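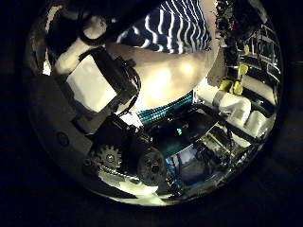

The bread swap is back, and it has grown

Those of you who have been with us since the early days will remember that the bread swap began as a bit of an accident, when two households on Laretti Road baked far too much on the same weekend and ended up passing loaves over the fence. We have tried to keep that spirit going ever since, and I am very happy to say that after a quiet summer (it was simply too warm to have the oven on, and I don't blame anyone) we are starting up again on Thursday evening, in the back room of the Sikitine Hall as before. Doors open at 8, and there will be tea.

For anyone new, the way it works is very easy. You bring a loaf, or a tray of rolls, or whatever you have made, and you put it on the long table with a little card saying what is in it. Then we all have a wander and a chat and a taste, and everybody goes home with something different from what they brought. It doesn't have to be fancy. Some of the loaves I have enjoyed most were plain white tins with a good crust, still lovely the next morning with too much butter on. If yours has sunk in the middle, bring it anyway, and somebody will very likely be able to tell you what happened (usually it has been left to rise too long, which I have done more times than I care to admit).

Do please be careful with the cards. We need nuts, seeds, milk and eggs written down clearly, in letters big enough to read without glasses, and if you have used a flour mix from a packet it is worth copying out the list from the back. Last time there were a few loaves with no card at all and they had to go home again, which seemed a shame.

The other news is about the starter. The sourdough starter that most of us share, and which has been called Fleta for as long as anyone can remember, has come through the summer in very good health and is bubbling away in the hall fridge. There will be jars to take home, but we are short of jars, so if you have any clean ones with lids lurking at the back of a cupboard, please bring them along! If you have never kept a starter before, it really is less trouble than a house plant. Mine gets 300 grams of strong white flour over the course of the week, fed in small amounts with the same weight of water, and spends the rest of its time sulking quietly behind the milk. If you go away, put it in the fridge and forget about it. A grey liquid on top is nothing to worry about and can be stirred back in or poured off as you like, though if you see pink or orange streaks then throw the whole lot out and come to us for a fresh jar.

We have also had a question about rye. Several people found their rye loaves gummy inside last winter, and the best advice I can pass on is to leave them alone for a full day before cutting. I know this is hard when the whole house smells of it. A tea towel over the top and a shut kitchen door will help a little.

Flour orders from the Hsiao mill are being taken together again, as it saves all of us on delivery. The list is pinned up by the coat hooks, and you can put yourself down for white, wholemeal or rye, in whatever size you can carry home. Please pay when you collect, with the right change if you can manage it. The order goes in at the end of January, so there is plenty of time to look in the cupboard first and see what you already have.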